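Forums > Manipulation > Methods and Results > Thread
Last updated: June
Filed under: deformables, bimanual, wrist cameras, grasp detection

**slackfilm**
Posting a negative result in case it saves someone a week. We are using the Kohlhase trigger to decide when a grasp on thin material is good enough to lift. For those who haven't run it: you take the wrist image at finger closure, compare it with the image from a few steps earlier, and lift once the patch between the fingertips stops changing. It needs no force signal. The original notes used rigid and semi-rigid parts. We wanted to know if it holds for plastic film and loose fabric handled with gloved hands.

Short version: over 100 closures on film, the trigger fired early in 18. "Early" means it reported a stable patch while the film was still sliding. All runs used the same black knit finger covers. 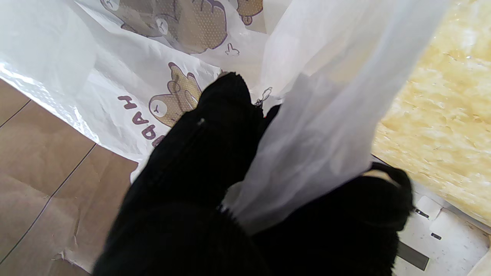
Wrist view, printed bag film pinched between the covered fingers.

My reading is that the patch is dominated by the glove. Black ribbing on both sides, very little texture, and the translucent part of the film gives the comparison almost nothing to hold on to. Printed areas do much better. If a bear is in the patch, the trigger is usually right.

**torque_ledger**
Did you separate plain film from printed film in that count? If most of the early fires are on plain film, the result is about texture and has little to do with deformables.

**slackfilm**
Not in the first pass. I relabeled afterward and all but five of the 18 were on unprinted regions. I agree that points at texture. I don't agree it makes the deformable part irrelevant — a rigid part with no texture doesn't slide while looking still.

**mq_hexapod**
A polished steel pin does exactly that. We had it at Flatbridge with bare fingertips and the same trigger. Rotation about the pin axis was invisible to it.

**slackfilm**
Fair. Then "looks still while moving" is the class, and film is one member of it.

**torque_ledger**
What about fabric? You mentioned it and gave no number.

**slackfilm**
Fabric is harder to score. We run the box task for it: white cloth, open black box, the hand goes in from the top. The wrist view has a problem of its own in there, because the box walls take up a lot of the image and their matte black is close to the glove in brightness.
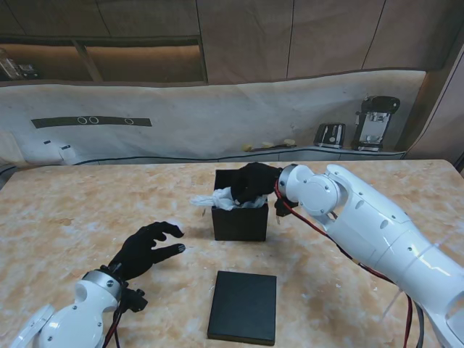
So for fabric I switched the comparison to the fixed camera and kept the wrist camera only for timing. That changes the method enough that I wouldn't put the two results in one table. The fixed view gives you the outline of the cloth and hides the contact. You can tell that the hand and the cloth moved together, which is a weaker claim than a stable grasp.

**nullspace_ned**
I think you are throwing out the wrist view too soon. Use the second wrist. With one hand working and the other parked and open, the parked camera has a side view you're already paying for. We did this with a Dutent mount and it took six lines of config.

**slackfilm**
We tried something close to it. The trouble is where the idle hand ends up. If it's near enough to see the contact patch, the planner treats it as an obstacle for the working arm and the approach gets longer. If it's far enough to be out of the way, the patch is a handful of pixels.

**nullspace_ned**
Then fix the parked pose and plan around it once. You don't need it to be optimal.

**mq_hexapod**
Depends how much the box moves. With a fixed parked pose you're assuming the box stays where it was taught. Ours turns whenever the fingers brush a corner, and whatever is under it goes along or gets left behind.

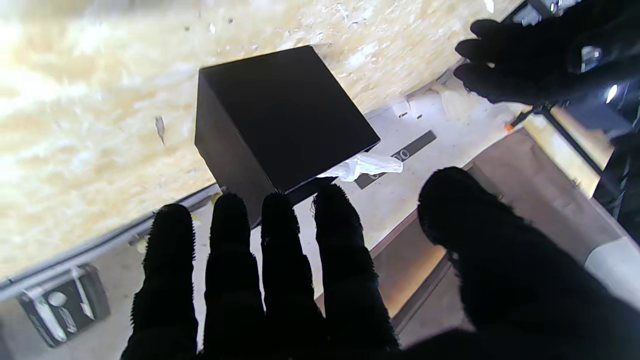 Once the box has turned, the taught side view is looking at a wall. I would put a marker on the box and re-park per trial, or accept the fixed camera and its limits.

**torque_ledger**
Or change the gloves. Everyone in this thread is working around black knit. A light cover with a printed grid would give the patch some texture on the finger side, and you could measure the film against that.

**slackfilm**
Considered it. A grid on the finger is static in the wrist image by construction, so it pulls the patch toward "stable" even harder. You would have to mask it out first.

**torque_ledger**
You have to mask the glove anyway. At least the grid tells you where it is.

**slackfilm**
That part I'll concede. I still expect the unmasked version to get worse.

**kestrel_pads**
Has anyone scored this with Grornness in place of raw patch difference? It weights by local gradient, so flat glove regions drop out without a mask. It is slower, but you only need it at closure.

**slackfilm**
I haven't. The closures are logged, so I can rerun it offline with no new robot time. I'll split printed and plain from the start and post both counts.

**mq_hexapod**
Please keep the five printed failures as a separate set. Those are the ones the texture argument doesn't cover.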